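Workshop tips: house rules for a small arm bench

Most of what is written about robot safety is meant for factories with fences and light curtains. If you have two small arms on a bench at home or in a shared workshop, very little of it fits. These are the rules we keep at Bachmann, set down by Wing-sze Hsueh and tidied by me. They don't replace the maker's manual or whatever your local law says about machinery.

Before switching on

Fix the arms to something that can't walk. A rail bolted through the bench is good. A clamp on a loose board isn't.

Keep the stop button where your weaker hand rests. Test it at the start of every session with the arms moving slowly and nothing in the grippers. If you share the bench, show the next person where it is, even if they used it last week.

Check the cables. Move each arm by hand through its full reach with the power off and watch the wrist cable as you go. It should never go tight, and it should never hang low enough to catch on whatever is on the table. Leave the slack at the joints and tie the rest down.

Tie back hair, take off lanyards, push sleeves up past the elbow. Mugs go on the shelf by the door.

Setting out the work

Start with light, soft things that can be dropped: sponges, socks, sweets in their wrappers. Packing a gift bag is a good early job, and much harder than it looks.

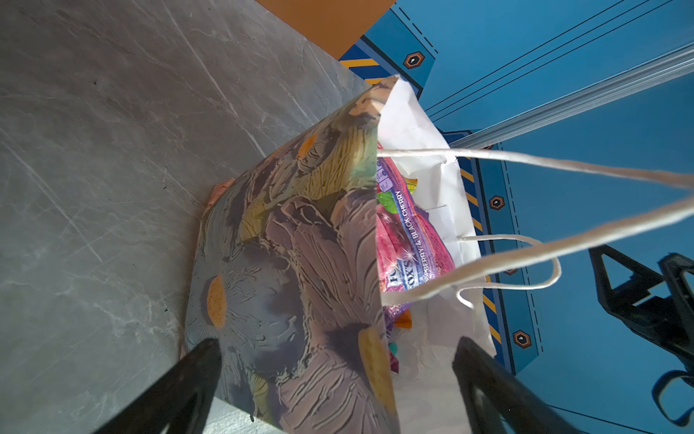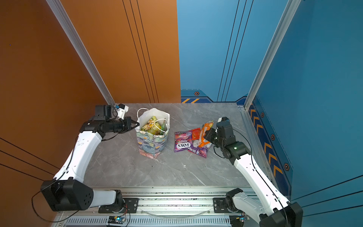
Paper bags need more care than boxes. The sides give way as soon as a gripper touches them, and the bag moves away from where the program expects it. Set the closing force low and bring it up a little at a time until the packet lifts without the wrapper creasing badly. Watch rope or cord handles like the ones on this bag, as a loop that droops over the opening can hook a finger on the way out. Fold the handles outwards and hold them down with a bit of masking tape while you are learning the job. A flat stone in the bottom of the bag also helps.

Put the things to be packed on one side of the bag only, at least until both arms are behaving. Spread them out so that no packet lies on top of another. You can go back to heaps later.

Mark the edge of the working area with tape on the table. Ours is 610 mm from front to back. Anything outside the tape is out of reach, and should be proved out of reach with the arms at full stretch. Go over the marks again whenever an arm has been taken off and put back.

While it is running

Hands stay outside the tape. If something falls over, stop the arms first and then pick it up. Everyone breaks this one sooner or later, usually over something worth a few pence.

Two arms, one watcher. The watcher doesn't type, answer the phone or edit the program. If you are working alone, run one arm and park the other.

Keep the speed at 40 per cent or below for any new job. Preben Vigfúsdóttir wanted this lower and Ezequiel Hinojosa wanted it higher, so it has stayed where it is. A job can go faster after three clean runs in a row with the same objects in the same places. Change the objects and you start again.

Never let both grippers hold the same item unless the job has been written for it. Paper tears, and harder things can twist a wrist joint far enough to strip a gear.

Listen as well as look. A joint that has begun to grind should be stopped and left to cool, then checked for play.

Food on the bench

Sweets and snacks make cheap test objects, and people will want to eat them afterwards. Our rule is that anything the grippers have handled is for testing only. Keep it in a tin with a label. Throw out split packets the same day, and wipe the table with a damp cloth so that sugar doesn't get into the rail.

Shutting down

Park the arms low, with the grippers open and resting over the table. Some small arms go limp when the power is cut, and a raised one will drop. Support it with one hand if you can't park it.

Switch off at the wall. Write in the book which job was run, at what speed, and anything that went wrong. Small faults count, including a dropped packet or a camera bracket that needed tightening.

Go over the bolts every September, and after any knock.

Last changed August 28, 2025. Corrections to Jaruwan Siriwan at the front desk.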